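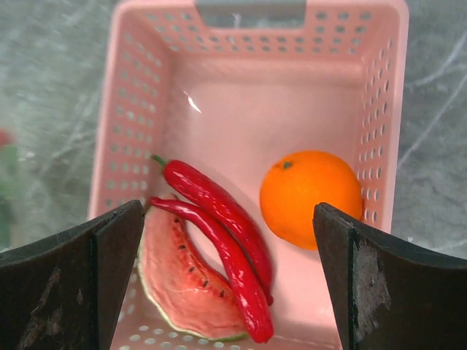
3 September 2020
By the Murngate newsletter desk

Lorraine Kereama has been gathering examples for the Storau project since May, and she still talks about it the way some people talk about their gardens. "You pick a thing up, you put it down, you start over," she told me, laughing, "and I really do love it!" Her set stands at 388 recordings so far, and 49 of those she would happily do again (she was tired, she says, and rushed the grip).

What does the system learn from all that? "Well, how I go about it, mistakes and all," she said. "So I try to be patient, and I move the fruit around between tries." She hopes to begin on cups next.

Contact Murngate | © 2020 Murngate | Back to top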